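The Woman Who Redesigned the Square Hole

Ginette Pelletier has strong feelings about hexagons. "People think a hexagon is a fancy circle," she told me before I had my coat off. "A two-year-old will never make that mistake. Or will make it eleven times and then throw the thing at you."

She runs the shape-sorter side of Brosau, a small toy workshop in Kerketti, together with Gianni Cocco, who handles the foam and mostly lets her do the talking. I visited in February, when the heating was a matter of opinion. Their current project is a chunky red sorter called the Saten. It has taken them four years, which is longer than most of its customers will have been alive.

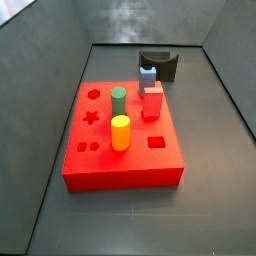 Why foam?

"Because I have feet," said Pelletier. The first version was maple, and she stepped on it at night. Cocco's objection to maple was the noise. A peg dropped into a wooden box makes a clack that parents find charming for one morning. Foam makes a sort of polite thud.

The trouble is that foam forgives. Push hard enough on a soft edge and a shape that has no business going in may go in anyway, and then the child has learned something, just not what you had in mind. Cocco spent most of one winter on the edges alone. He described this to me at length, with hand gestures, and I can report that there is a great deal to know about edges.

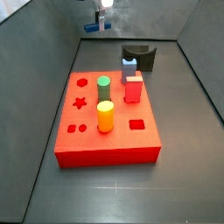
Pelletier prefers to talk about the pegs. She wanted them tall, so a small hand could grab one in a fist without any finesse, and she wanted them to stand up by themselves. A peg that rolls under the couch is a peg you have bought for the couch. Cylinders are the worst offenders, and she has considered giving them up on moral grounds. They stayed because children love them, and because a sorter with no round hole gets returned.

The star was a fight. Cocco was for it and Pelletier against. "Five points, and every one of them catches," she said. "It's a shape for adults who like stars." They settled it by lending a trial set to a nursery for six weeks. The star came back with tooth marks on it, and Cocco took that as a win.

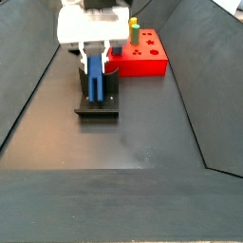

Bae thought the tooth marks proved only that somebody was hungry, and put this in the nursery's written feedback, which Pelletier has pinned over her desk. The rest of the page asks for fewer pieces. It asks three times.

Fewer pieces is a sore subject. Every peg needs a place to live when the game is over, and Pelletier has sketched trays, bags, a drawstring affair and something she calls the garage. "The tidying is half the toy," she said. "You take a piece out of where it sleeps, you find its hole, you put it back to bed." Cocco pointed out that no child in history has done the last part. She said that was the fault of the beds.

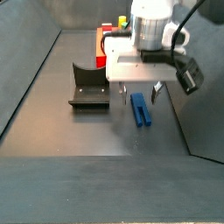 I asked when the Saten would be finished. They looked at each other for some time. Cocco said summer. Pelletier said it depended on what I meant by finished, and whether I meant the star as well.

She did walk me to the door, and on the way she handed me a spare peg for my nephew. It was a cylinder. It's under my couch.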